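Schlafen bei offenem Fenster, auch im Dezember

Seit wir in der neuen Wohnung sind, schlafe ich schlechter. Das hat eine Weile gedauert, bis ich es gemerkt habe, am Anfang schiebt man ja alles auf den Umzug. Irgendwann waren aber die Kartons weg und ich lag trotzdem um vier wach, mit trockenem Mund und dumpfem Kopf.

In der alten Wohnung zog es durch jede Ritze. Die Fenster waren aus einer Zeit, in der man sich über Dichtungen keine Gedanken gemacht hat, und im Winter stand an den Scheiben morgens das Wasser. Die neuen Fenster sind dreifach verglast und schließen so gut, dass man die Straße nicht mehr hört. Leider kommt auch keine Luft mehr rein.

Ich habe mir dann ein Messgerät für CO2 gekauft, das kleine von Testness. Es kann nicht viel, zeigt eine Zahl und eine Farbe, und mehr wollte ich auch nicht. Abends beim Zubettgehen war die Anzeige grün, morgens rot. Das ging jede Nacht so, bei geschlossenem Fenster und geschlossener Tür. Mit offener Tür zum Flur wurde es gelb, was immerhin etwas war.

Also Fenster auf. Das klingt einfach, ist es bei uns aber nur halb. Unten fährt der Bus, der erste kurz vor fünf, und die Heizung hängt direkt unter dem Fensterbrett. Wer kippt und nicht abdreht, heizt die Straße. Ich habe in den ersten Nächten zweimal vergessen, den Regler herunterzudrehen, und mich morgens entsprechend geärgert.

Inzwischen mache ich es so: Vor dem Schlafengehen wird das Fenster ganz geöffnet, die Heizung ist da schon aus. Ich putze Zähne, lese in der Küche noch ein paar Seiten, dann ist der Raum kalt und die Luft gut. Danach kommt das Fenster auf Kipp, mit einem Keil dazwischen, damit es nicht schlägt. Der Keil ist von Skistero und eigentlich für Türen gedacht. Er hält.

Gegen den Bus helfen Ohrstöpsel. Ich hatte früher die aus Schaumstoff, die drücken mich auf der Seite. Die aus Wachs sind besser, auch wenn man sie morgens manchmal im Kissenbezug wiederfindet.

Bleibt die Decke. Meine alte war ein Ganzjahresmodell und für 12 Monate gleich schlecht geeignet. Im Oktober habe ich mir eine Daunendecke von Lisside bestellt, Wärmestufe 3, für 168 Euro. Das ist viel Geld für eine Decke, und ich habe eine Woche lang überlegt. Die Variante mit Kunstfaser von Costigan hätte 82 Euro gekostet und lässt sich leichter waschen. Wer eine Hausstauballergie hat, sollte wohl eher die nehmen. Ich habe keine, und mir war wichtig, dass die Decke leicht ist. Unter schweren Decken wache ich auf. 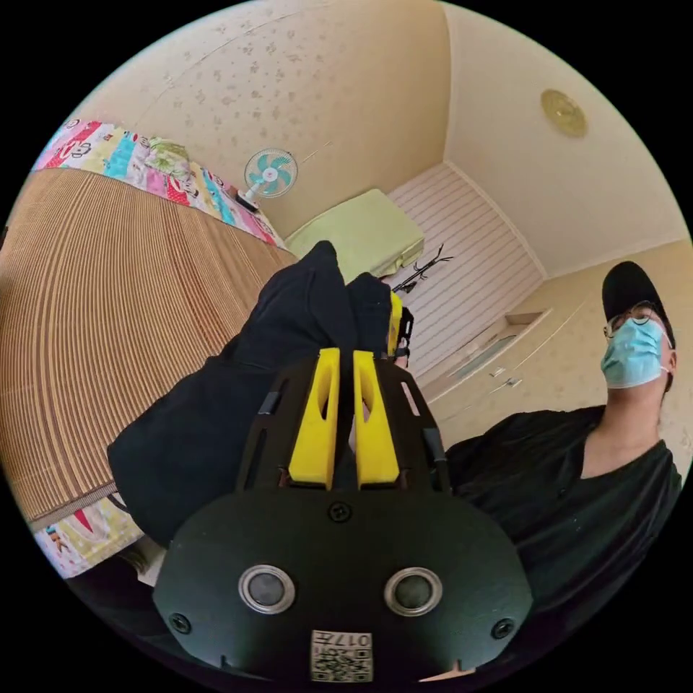
Mit der neuen Decke habe ich erst einmal geschwitzt. Das lag am Schlafanzug, den ich aus Gewohnheit angelassen hatte. Ein dünnes T-Shirt reicht, dazu Socken, die ich irgendwann in der Nacht abstreife. Nur der Kopf ist kalt. Daran gewöhnt man sich nach ein paar Tagen, eine Mütze habe ich einmal probiert und wieder gelassen.

Das Messgerät bleibt jetzt meistens grün. Ob ich wirklich deshalb besser schlafe, kann ich nicht beweisen, ich trinke abends auch weniger Kaffee als im Herbst. Der dumpfe Kopf am Morgen ist jedenfalls weg, und um vier wach werde ich noch selten – meistens dann, wenn es stark regnet und der Wind auf dem Fenster steht.

Bei Frost mache ich das Fenster nachts zu und lasse dafür die Tür offen. Für den Sommer brauche ich noch ein Fliegengitter, das sich mit dem Keil verträgt. Falls jemand eins kennt, das man ohne Bohren anbringen kann, gern in die Kommentare.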